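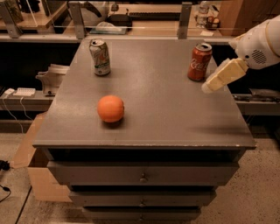 Ermelinda Paiva @ermelindapaiva
I stopped drinking soda at home in February. Some of you asked how it went, so I write it in a few posts. 1/8

I was never a person of big bottles. For me it was one can after lunch and one can in the evening, when I study. I did not think of it as a habit. 2/8

The first week I had a headache every afternoon. My colleague Ákos told me it is the caffeine and I should drink a small coffee. I did, and it was better on the same day. 3/8

What I missed most was the sound of opening it. I am serious. I bought sparkling water only for this, and after one month I liked the water too. 4/8

Fruit helped me in the evening. An orange takes time to peel, so my hands are busy. In the cold months they are cheap in the market behind Plimis, and the ugly ones are usually sweeter. 5/8

My mistake was to forbid it everywhere. At Lilian's birthday I said no to everything and was in a bad mood all night. Now I drink a cola if I am a guest, and I don't count it. 6/8

I did not lose weight, if you want to know. I sleep better, but in the same month I also changed my work hours, so I cannot say which one did it. 7/8

Mirsad asks what to do with the cans he already has at home. I gave mine to my neighbor. She has three sons and they were gone before dinner. 8/8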